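Thread on what has changed for the staff in the breakfast kitchen at Cleltham since the egg arm went in. I look after process and training there. It's a staff canteen attached to a depot, with a small test galley behind it where new routines get tried before they go near the serving line.

Background. The site serves 680 people across the early shifts. Eggs were always the choke point, one cook standing at the burners from opening until the rush ended. Porridge holds. Beans hold. A fried egg does not hold.

The company looked at a conveyor griddle first (Brellon quoted for it). It would have meant ripping out the line and retraining everybody on a machine that makes one thing. We went with arms working on ordinary burners with ordinary pans. Rastogi wrote the control side.

What the arm is asked to do is narrow. Pan on, egg in, egg out to the plate, burner off. A person cracks the eggs into cups beforehand. Cracking was tried in March and dropped. Shell in the white is a complaint, and one complaint takes longer to deal with than cracking a tray by hand.

The hard step is the transfer. A fried egg is soft, it sticks where it likes, and the yolk has no tolerance at all. Cooks do the move with a wrist flick they can't describe. We asked four of them to write it down and got four different procedures.

So the written procedure now has a plate position, a pan position and a handle direction. The plate goes on the cooktop beside the burner, to keep the travel short. Cooks hated that at first. They were all trained to keep plates off the hob.

Burner, pan, plate, knobs, counter edge:
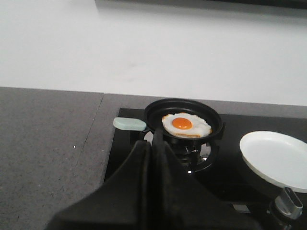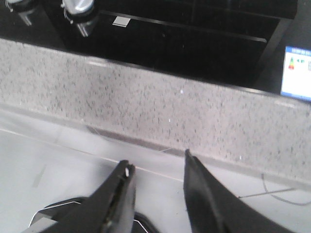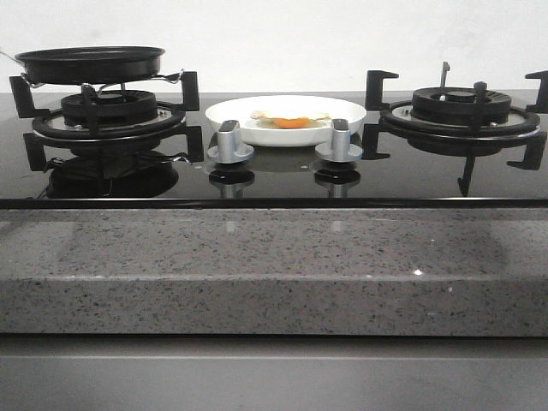
Staffing, as that's what I get asked about most. Headcount on breakfast has not changed. The rota has. The egg station used to be a full-shift post and it is now split between two people who also do other things. I'd be wary of anyone quoting this as a labor saving. It's a labor move.

Where the hours went: cup prep, pan checks, restocking, and a new task called "watching," which was not in the original plan. Someone has to be within reach of the knobs any time a burner is lit. That is a site rule and I agree with it.

Watching is the least popular job in the kitchen. It is standing still with responsibility and nothing in your hands. We cap it at 40 minutes per person and then rotate. Before the cap, people drifted off to wipe things down, which defeats the purpose.

Trilok Bhatt has run that kitchen longer than I've been with the company. His objection from day one was that a cook at the hob also hears the dining room, sees the queue, and changes pace. The arm has one pace. He was right, and we have not solved it.

The partial fix is a hold button at the serving hatch. The server presses it when the queue thins and the arm finishes its current egg and waits. It cut waste, though I don't have a figure I'd defend yet. It also means the server now controls the cooking, and that took some getting used to on both sides.

Doneness. The arm works on a timer, and the timer knows nothing about how cold the egg was when it went in. Cups straight out of the fridge come up short. The current instruction is to bring cups out one tray ahead. A cook would have adjusted without thinking. We have to write it on a card — and then check that the card is being followed.

Most of my work this year has been that: finding the adjustments people made without noticing, and deciding which ones to write down. The list is long. Pan slightly off center on the grate. Handle left sticking out over the walkway. Which pan has lost its coating on one side.

Pans deserve their own post. Cooks will work around a bad pan for months. The arm will not. We now pull a pan at the first sign of sticking, and pan spend is up. Finance noticed. The answer is that the old pans were also costing us, in broken eggs, and no one was recording those.

Pay. The two who split the station are on a higher grade, because they can stop and restart the arm and sign off the checks. That was agreed before installation and in writing. If your employer is planning something similar, get that conversation done first. Our other site at Plerkgate did it afterwards and it went badly.

Skills. New starters no longer learn eggs in their first week. I think this is a mistake. When the arm is down, and it does go down, somebody has to stand there and fry. From 26/06/2020 every starter does 2 full breakfasts on the burners by hand before they are allowed to sign the watch sheet.

Burns and strains: too few before and too few after to say anything useful. The cooks report less wrist pain at the end of the week. I've logged that as reported and no more.

Cleaning is slower. You can't just sweep a cloth across everything. The arm has to be parked and locked out first, then the counter edge and the cooktop get done, then unlock and test. It adds a step at the end of a shift when everybody wants to go home, so it gets skipped if the supervisor isn't looking. Next on my list is moving the lockout switch closer to the sink.

Omelets: no. Please stop asking.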